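Unit 6: Local Recognition Programs - Nomination and Selection
Course handout, Community Administration
Instructor: Hazel Kincaid

Read before the Tuesday session. Bring the Pellow nomination form.

1. Terms

Nominee: the person put forward.
Nominator: the person who completes and signs the form.
Referee: a third party who confirms the facts in the nomination. A referee may not be a relative of either the nominee or the nominator.
Sponsor: the body that funds the award. The sponsor has no vote unless the rules of the program give it one.

2. Eligibility

Most town programs set a residence rule and a service rule. In the Pellow program the nominee must live or work in the township and must have given unpaid service there for at least 3 years. Service does not need to be continuous. Paid work counts only where the nominator can show duties well outside the job.

Elected officials are excluded while in office. Groups are handled under a separate category and use a separate form. Self-nomination is not accepted in Pellow but is accepted in Oser, so check the local rules before advising anyone.

3. The written case

The form allows 3,000 characters. Reviewers read the first paragraph closely and the rest at speed. State what the nominee did, where, and for how long. General praise carries no score.

Weak: "She is always there for everyone in the neighborhood."
Usable: "She has run the Saturday meal delivery on the east side for six years and trained the drivers who now cover the north side."

4. Scoring

Each nomination is read by three reviewers working separately. Marks are given for length of service, reach and effect on residents, each on a scale of 0 to 6. Reviewers do not see one another's marks until all forms are in. A spread of more than four points on any one heading sends the file to a fourth reader - see Blackwood, section 2, in the course reader.

Last year Pellow received 263 nominations. Forms without a referee's signature were returned once for correction and then closed. 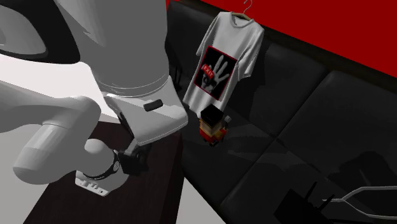 Can a person be nominated again after an unsuccessful year?

In Pellow the same person may be put forward in any later year, but a new form and a new referee statement are required. Earlier marks are not carried over.

5. Announcement

Recipients are told privately before the public notice goes out in June. Obtain written consent for the name, the street or district, and any portrait. A recipient may accept the award and decline publicity.

6. Reading

Ingrid Blackwood, course reader, sections 1 and 2.
Oser program rules, the part on self-nomination only.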